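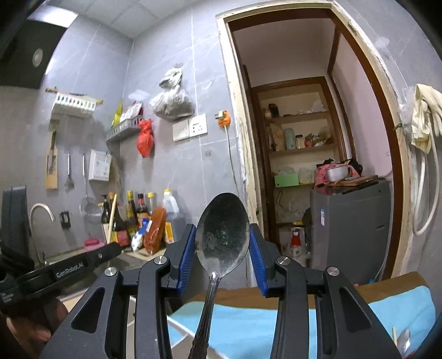 De : Lourenço Patrício
Objet : Re: [pinces] Jeu dans les doigts
27 juin 2025

Bonjour à tous,

Emiliano Montes a écrit :
> Chez moi, avec les patins Falby, le manche glisse dès que
> je serre plus fort. Quelqu'un a essayé sur des couverts
> entiers, à deux pinces ?

Oui, dans la cuisine. Une cuillère seule tient debout entre les patins bleus striés, manche décoré compris. J'ai ensuite pris une baguette en bois et une fourchette dans les mêmes doigts, la seconde pince tenant le paquet par la droite. 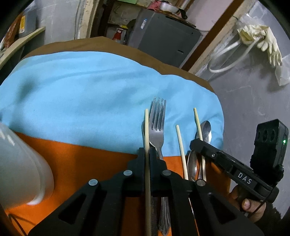

Réglages

Les doigts restent parallèles si les axes sont serrés pareil des deux côtés. J'ai mis 20 gouttes de frein-filet en tout, c'était trop. Butée logicielle à 1655, au lieu de 2000 dans le fichier de Getsemaní.

Il me reste à refaire les biellettes gauches, version 26. Emiliano, peux-tu m'envoyer ta cote d'entraxe ?

Lourenço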